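4. Instalação do purificador e primeira utilização

O Porkby 2 é vendido como aparelho que se tira da caixa e se liga. Quem já montou um sabe que não é bem assim. O folheto do fabricante dedica uma página à montagem e três às vantagens do ar limpo, pelo que esta secção segue outra proporção.

4.1 Antes de começar

Confirme que tem à mão:

o corpo do aparelho e a grelha traseira
o filtro de partículas, ainda no saco
o pré-filtro em espuma
o cabo de alimentação
uma chave Phillips pequena (não vem incluída, apesar do que diz a tampa da caixa)

O aparelho trabalha a 240 V. Se a sua tomada tiver várias fichas triplas encadeadas, resolva isso primeiro.

4.2 Escolha do local

1. Coloque o aparelho na divisão onde passa mais tempo. A ideia de que um purificador no corredor "trata a casa toda" aparece em muita publicidade e não resiste a uma porta fechada.

2. Deixe espaço livre atrás da grelha traseira. O ar entra por aí, e encostar o aparelho à parede equivale a pagar por um ventilador que não respira.

3. Evite cortinas compridas, radiadores e o vapor da cozinha.

4. Se o colocar sobre uma mesa, verifique que ela não abana. Na velocidade máxima, uma mesa coxa amplifica o ruído e o utilizador acaba por culpar o motor.

Nota: não conte com plantas para fazer o trabalho do filtro. A ideia circula há décadas, quase sempre apoiada em ensaios feitos em câmaras pequenas e fechadas. Numa sala normal, com frinchas e gente a entrar e a sair, abrir a janela faz mais. Tenha plantas porque gosta delas. As artificiais, para este efeito, contam o mesmo e ainda juntam pó nas folhas, que convém limpar com um pano húmido.
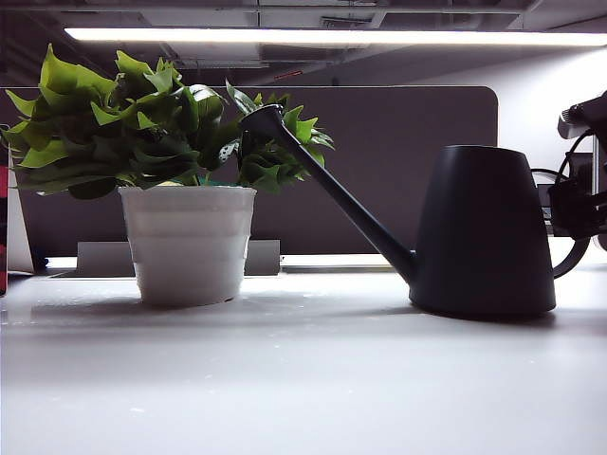
4.3 Montagem do filtro

1. Com o aparelho desligado da tomada, pressione as duas patilhas da grelha traseira e puxe-a para si.

2. Retire o filtro. Vem instalado de fábrica, dentro do saco de plástico. Ligar o aparelho com o saco posto é o erro mais frequente, e o Porkby 2 não dá qualquer aviso: a luz fica verde na mesma.

3. Tire o filtro do saco e volte a encaixá-lo com a seta virada para o interior.

4. Aplique o pré-filtro em espuma por cima. Se sobrar espuma nos cantos, não a corte. Empurre-a com os dedos.

5. Feche a grelha até ouvir dois estalidos. Se ouvir só um, volte ao passo 1.

Cuidado: nunca lave o filtro de partículas. O pré-filtro pode ser passado por água morna e deve secar por completo antes de ser montado. Já vimos recomendado um secador de cabelo para acelerar a secagem – deforma a espuma.

4.4 Primeira ligação

1. Ligue o cabo primeiro ao aparelho e depois à tomada.

2. Prima o botão de arranque durante 3 segundos.

3. Escolha a velocidade máxima e deixe trabalhar uma hora, com a janela fechada.

4. É normal um ligeiro cheiro a plástico no primeiro dia. Se cheirar a queimado, desligue imediatamente e não volte a experimentar "só para ver".

5. Passe depois à velocidade média. O modo automático depende de um sensor do qual convém desconfiar, como se explica a seguir.

4.5 O indicador de qualidade do ar

O anel luminoso mostra verde, amarelo ou vermelho. O fabricante não publica os limites que separam as cores. Nos nossos ensaios, uma torrada passada do ponto deu vermelho em poucos instantes, mas pó sacudido de um tapete a um palmo do sensor nem sempre o tirou do verde. Etelka Halász, que reviu esta secção, obteve o mesmo com um segundo aparelho comprado noutra loja.

Use o anel como indicação grosseira. Se precisa de valores, compre um medidor à parte. O Otano é aceitável e mostra números em vez de cores.

4.6 Substituição do filtro

O contador interno pede um filtro novo ao fim de 800 horas de funcionamento. Conta horas e nada mais: não mede sujidade nem resistência à passagem do ar. Num quarto limpo, o filtro pode durar mais. Ao lado de uma rua em obras, talvez nem lá chegue.

1. Quando a luz do filtro acender, abra a grelha e observe-o à luz do dia.

2. Se estiver cinzento-escuro por igual, ou se cheirar mal, troque-o.

3. Se continuar claro, feche a grelha, anote a data e volte a verificar passado um mês.

4. Depois da troca, reponha o contador mantendo premido o botão do filtro até a luz apagar.

Nota: os filtros compatíveis da Gremside encaixam bem e são mais baratos. Os da Hauksdóttir deixaram folga do lado esquerdo nas unidades que experimentámos, e o ar escapa por essa folga sem passar pelo filtro. Tyson Sandhu sugeriu vedá-la com fita de espuma. Funciona, mas nessa altura a poupança já é pouca.

Secção revista em 9 de abril de 2018. A tabela de peças será atualizada em maio, se o fabricante responder.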